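Course Handout 4: Giving Feedback on Student Speaking

Participants should read this handout before the second workshop and bring one recording of a student presentation, no longer than six minutes. Written permission from the student's family must be on file with the school office before any recording is played in the group.

Purpose of the session

Oral work is assessed less often than reading or mathematics in most middle grades, and teachers report that they feel less sure of their judgments when they do assess it. The session considers how comments are phrased, when they are given, and what a student is expected to do with them. Scoring for report cards is covered in Handout 5.

Terms used

A prompt is a short remark made while the student is still speaking. A response is a comment made once the talk is over. A target is one thing the student agrees to work on before the next talk. The course uses these words in this sense only, and participants are asked to do the same in their logs.

Timing of comments

Prompts should be kept to matters the student can fix at once, such as volume or facing the class. Remarks on structure, word choice or evidence belong in the response. A student who is stopped to correct a word will often lose the thread of the talk, and the teacher then has little left to assess.
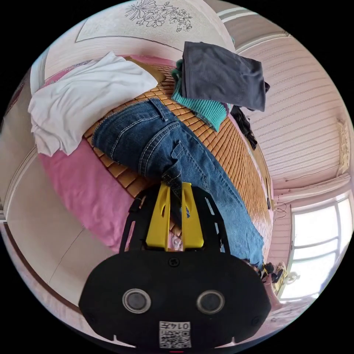 BURKMONT, Feb 22, 2021

The reading for this unit is Whitelaw, "Talk and Target," sections 2 and 3. Manaia Whitelaw collected 317 teacher responses from classrooms in Burkmont and Plostberg and sorted them by whether the student could name a next step afterward. Responses that held a single target did better on this measure than longer ones. Participants should note that the two districts used different speaking tasks, and that the comparison between them is therefore limited.

Section 3 includes a transcript from the Maihi class. Please mark each comment as a prompt or a response and write down the target, if there is one. Line 11 is open to more than one reading and will be discussed in the group.

Logs

Each participant keeps a log of four student talks between now and the end of June. An entry gives the task, the response as it was spoken, and the target agreed with the student. Student names are to be replaced by initials. Logs are submitted through the Esance course page. Questions about access should be sent to Jomar Lumanlan, course coordinator.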